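Bimar to Acquire Invoicing Business of Prinside

17/10/2024 - Bimar, the bookkeeping and payroll software company, has signed an agreement to buy the invoicing business of Prinside, and we couldn't be happier to share the news. The deal brings 2,959 small business customers to Bimar and is expected to close in November, once the usual approvals are in place.

Prinside's invoicing tool lets shops, contractors and small manufacturers send bills, take card and bank payments and chase late ones without leaving the same page. Bimar customers have been asking for exactly this for years - it has been the top request in our yearly survey since the survey began! 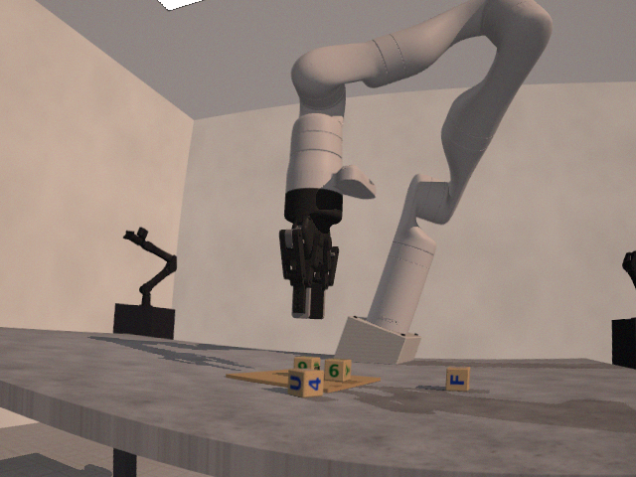
Invoicing customers will keep their current plans and prices for at least nine months after closing. Their logins, saved templates and payment history will move over with them, and there is nothing to install. Many of them buy or lease costly equipment, and Bimar's asset tracker will be open to them from the first day. A shop that owns a delivery van, for example, can enter it once, follow its loss in value over the years and have the figures ready at tax time, right beside the invoices that help pay for it.

"I started out doing the books for my family's print shop, so I know what it feels like to wait on a late payment," said Visitación Cabello, chief executive of Bimar. "The people at Prinside have built something their customers really love, and we get to put it together with payroll and bookkeeping. I've been grinning all week."

All six members of the Prinside invoicing team will join Bimar and keep working on the product. Prinside will hold on to its lending business, Zodura, which is not part of the sale. Terms of the deal were not disclosed.

Bimar will run free online training sessions in November, with room for 2,000 people in total. Customers of both companies will get an email with dates and a sign-up link.

About Bimar
Bimar makes bookkeeping, payroll and tax software for small businesses. Press questions can be sent to the Bimar media team through the contact page on the company's website.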